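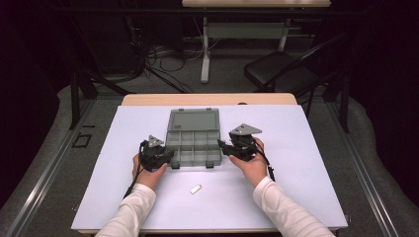 By Drahomíra Urban | Workshop & Shed

Last updated: December

I get asked about robots far more than I get asked about rust, and I love it. Can a machine sort my screws yet? Can it fold the dust sheets, sweep up, put the lid back on the paint? So for this month's tips I've gone through the small jobs in my own shed and kitchen and had a think about which ones a machine could take off my hands, and what helps in the meantime (for people as well as for grippers!).

Start with the compartment box

A divided plastic box with a hinged lid is the cheapest bit of order you can buy, and it's a brilliant test for a machine. It's light, so it slides about when you push it. It's see-through, which cameras have always found awkward. The latches are tiny, and opening one takes a press in one place and a steadying hand in another. We do all that while talking to someone over our shoulder.

What's exciting is how people are going about teaching it. You hold a gripper in each hand and do the job yourself through two blunt fingers, and the movements are recorded for a machine to learn from. I had a go at an open afternoon at the Boychuk workshop in Fladdale and grinned the whole way through, though it took me 11 tries to pick up one washer. Try it at home with a pair of kitchen tongs in each hand and you'll soon see which of your boxes are fiddly.

Tips that came out of my tongs afternoon:

Put the box on a plain, pale surface. An old white shelf or a sheet of card does nicely, and small parts show up at once if they jump out.

Open the lid all the way before you start filling. A half-open lid swings back just when your hands are full.

Keep one end of the bench clear for the lid to lie on – mine used to land in the glue.

Stick a bit of rubber matting under a light box. It stops the whole thing skating off when you press on a latch, and you'll want it in the kitchen drawer too.
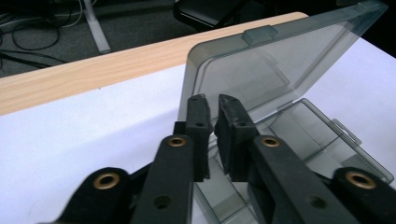
Renato Sosa, my neighbour across the lane, went one better and glued felt pads to the feet of his, but felt slides on a painted bench. Rubber every time.

If the latches are stiff, run a soft pencil along the catch and work it a few times. Don't use oil, it creeps into the compartments and everything in there ends up with fluff on it. When a latch has gone white at the bend it's on its way out, so move that box to seed packets or buttons, where a spill won't matter much.

Sorting what goes in

I tipped out my big tin last winter and counted 620 screws, four hinges and a milk tooth. It took me an evening. This is one job where I'd hand over to a machine tomorrow, and I don't think that's silly. Sorting loose parts by size has been done by factory machines for years, provided everything is the same sort of thing and arrives in a steady trickle. A tin like mine is a harder matter, with bent nails and bits of string and something sticky at the bottom.

Until then, tip a handful at a time on to a tray and pull out the longest first. Long screws tangle the short ones. Leave one compartment free for "don't know", and empty it when it fills up. Don't fill any compartment above two thirds or the lid won't sit down properly and the washers will wander next door.

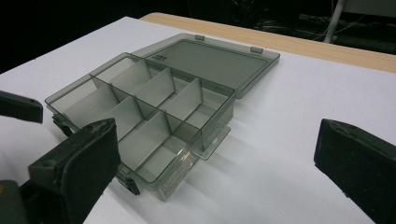
Jobs I'd give a machine, and jobs I wouldn't

Sweeping the floor: yes, already. My little round vacuum does the kitchen well and the shed badly, mostly on account of the extension lead. Pick up cables first and it'll manage nicely.

Opening and shutting boxes: getting there, I'd say. I'd happily watch one try all day. A box with big chunky clips gives it a better chance, and is kinder to cold fingers too.

Folding dust sheets: not in my shed. I've seen a film of a machine folding a tea towel and it was lovely, but my dust sheets are stiff with emulsion.

Finding the 19 mm spanner: please, somebody! Paint outlines on the pegboard meanwhile.

Wiping down the bench: nearly. The wiping itself isn't hard. Deciding what's rubbish and what's the spring you took out of the door lock is another matter, so clear those bits into a lidded jar before anyone, or anything, comes near with a cloth.

Eulalia Saavedra wrote in to ask whether it's worth waiting for a robot before tidying her garage. No, Eulalia, get the boxes now. Labels on the front, heaviest at the bottom, and send me a photo when it's done.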